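November
Posted by Gwawr Landeg

I moved out of the house on the hill in spring and into a one-bedroom with a single closet, and I have been selling things ever since. The first round was easy. I sold the dining table, two lamps and a bread machine from Plindora, and the money paid for the van. The second round has been slower, and it is mostly clothes.

I list on Stakby. I tried Ornosum first, but they charge you to put a thing up even if it never sells, and mine mostly didn't. Stakby takes its cut when the buyer pays. The cut is not small. My total so far is $684, and that is after fees and before postage. I keep the postage in a separate notebook and I don't like looking at it.
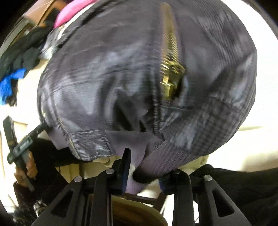
Pricing is the part I am worst at. I start by looking at what the same sort of thing has sold for, and I ignore what people are asking, which can be anything. Then I take a little off and leave it alone for two weeks. With coats and jackets, buyers write to ask about the hardware before they ask about the size, so a chunky gold zipper like this one gets its own line in the listing, and so does the color, dark gray with some purple in it. If I write only "gray" I get a complaint. A tan raincoat I called "beige" came back to me over that, and I paid for both trips.

The best price I have had for one item is $105, for a wool coat by Tokarz that I wore twice. I had asked $100 and two people wanted it, and the second one offered more. I felt bad for the first one and sent her a message. She didn't answer.

Things I have stopped doing: answering messages after 9 at night, holding items for people who get paid next week, and bundling. Bundling sounds good, but the buyer picks the three best pieces and wants the price of the three worst. I have also stopped saying "like new." I say how many times I wore it if I remember, and if I don't remember I say that.

Linens are different from clothes. I didn't think anyone would buy used sheets, and plenty of people won't, but the older flowered ones do sell, mainly to quilters.

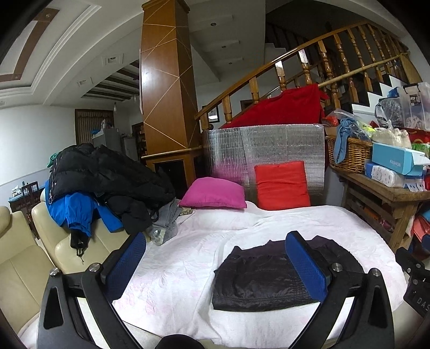

Page 338

They want the flat sheets and not the fitted ones, and they ask whether it is all cotton. If the tag is gone I tell them I don't know. A faint print does fine, especially pink. I wash everything in plain soap first and line dry it, and I fold it into a square that fits the small mailer, which saves a couple of dollars over the next size up. Pillowcases go in with the sheet. I had a lady write back to say she had cut hers up the same afternoon.

What I have left is four boxes. One is shoes, and I am going to give those away. The other three I will go through after the holidays, when people have stopped buying presents and gone back to buying for themselves. I still need to find out whether Stakby is changing its fees in the new year. If anyone has had the letter already, please write and tell me what it says.

Contact | Copyright Gwawr Landeg | Back to top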